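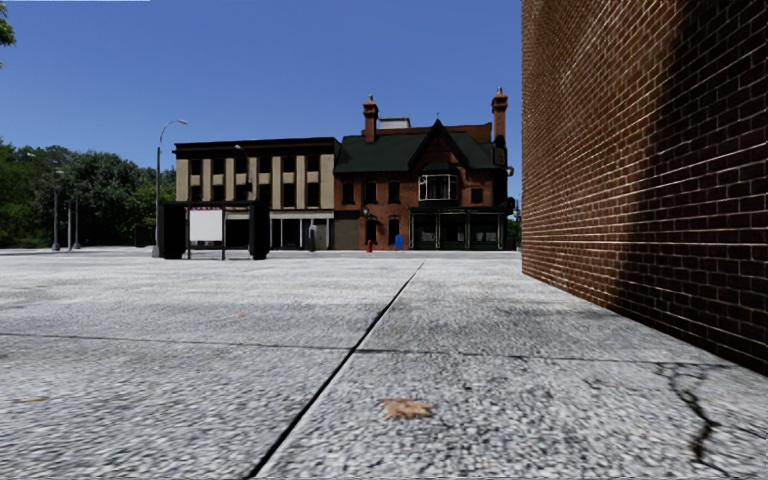
Does "no added sugar" on granola mean anything?

Asked by Tobiloba Osagie, 7/12/23

Hi all, I've been buying the Fellero oat and date granola from the shop on Skokisgate since July, mostly on the strength of the big green "no added sugar" bit on the front. Last night I finally read the back and it says 458 calories per 100 g, and a fair old whack of sugars as well. I'm not on a diet or anything, I just feel a bit daft. Is it the dates? And is a normal bowl anywhere near the portion they print? Mine says 46 g and that barely covers the bottom of my dish!

3 answers

Answer 1 (marked helpful)
Yes, it'll be the dates, and any juice or syrup if they've used it. I used to bake for a café in Lunbridge and we had this argument every week. Dried fruit is mostly sugar once the water's gone, but it was in the fruit to begin with, so it doesn't count as added. Check where dates come in the ingredients - the list runs from most to least by weight, so if they're second you've got your answer. The calories will be the nuts and oil as much as anything.

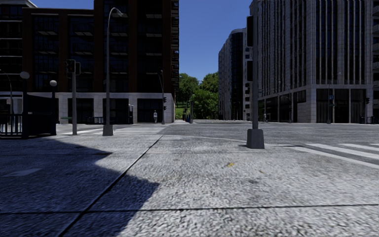
Answer 2
just have porridge

Answer 3
I weighed mine once out of nosiness and it came to more than 80 g, and I'd have called that a small bowl. So I wouldn't go by their portion, I'd go by the 100 g column, then you can put two packets side by side in the shop and see. I did that with Fellero and the Říha one (the plain one, not the cherry) and went for Říha in the end, though it's a bit dusty at the bottom of the bag. Now I do half granola, half plain oats, with yoghurt on top, and a bag lasts me ages.
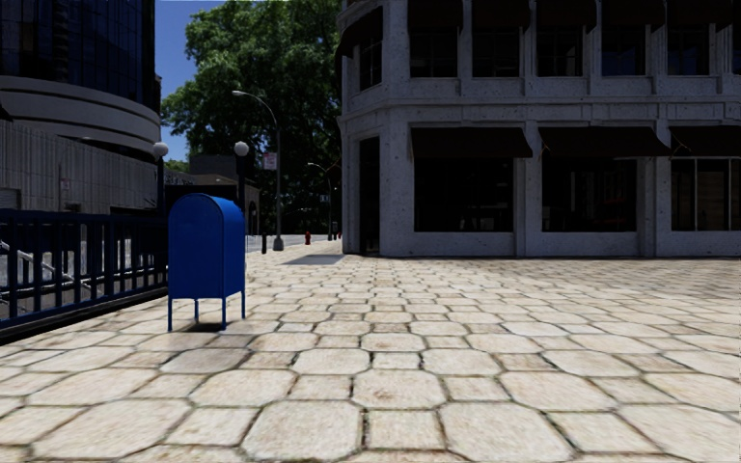 Blue mailbox on the pavement, near the corner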